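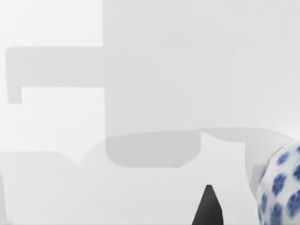
Page last changed: Sunday, March 18, 2018

Recording Demonstrations in the Simulated Cell

This page sets out the procedure for recording demonstration episodes in the Famon simulator for use in the Mabula training set. It applies to all operators at the Sullden site and to remote operators working under the same agreement. Operators should have finished the Briseck controller setup before starting.

Before you begin

Log in with your own operator account. Episodes recorded under a shared account are rejected when they are uploaded and cannot be reassigned later.

Open the task list and select a task marked Open. Each task calls for 40 accepted episodes. When that number is reached the task closes, and any further episodes are discarded.

Set the lighting to Overhead with shadows turned on. The wrist view then includes the gray shadows that fall across the pale work surface, and these are a required part of the training data. Do not switch shadows off to obtain a cleaner view. Episodes recorded with and without shadows may not be mixed within one task.

Checking the wrist view

Start the wrist view and wait for the picture to settle. A black fingertip of the gripper should rise from the lower edge, near the center. If no fingertip can be seen, the camera mount has loaded with the wrong offset; close the session and load the task again.

The target object does not have to be fully in view at the start. In the view shown on this page, the blue-and-white ceramic piece is only partly visible at the right, with open white surface between it and the fingertip. A start of this kind is acceptable. Starting positions are drawn at random, and operators should not reset the cell in order to get an easier one.

Recording an episode

1. Press Record and hold the controller still until the timer begins to count.

2. Move toward the object at a steady pace. Pauses of more than 4 seconds end the episode automatically.

3. Correct small errors as you go. A missed approach followed by a clean second attempt is useful to the learning system and should be kept.

4. Complete the action named in the task, then release the controller and press Stop.

5. Mark the episode Success, Partial or Failure. Judge by the final position of the object, as defined in the task sheet.

No episode may run longer than 600 steps. The step counter is displayed beside the timer.

Reviewing and uploading

Play back each episode once before uploading it. Delete the episode if the playback stutters, if the object passes through the work surface, or if the fingertip and the object overlap. These are simulator faults and must not be labeled as failures.

Failed attempts that show no simulator fault are to be uploaded with the rest. They are stored separately and do not count toward the task total.

Add a note where the label alone would not be clear to a reviewer. One sentence is enough. Do not enter personal information in the notes field.

Uploads are checked in the order received. The Mabula set held 1,292 accepted episodes when this page was last changed, and the total on the task list is updated after each round of checks.

Changes since November

The Partial label has been added. Episodes recorded before the change keep their original labels and do not need to be reviewed again.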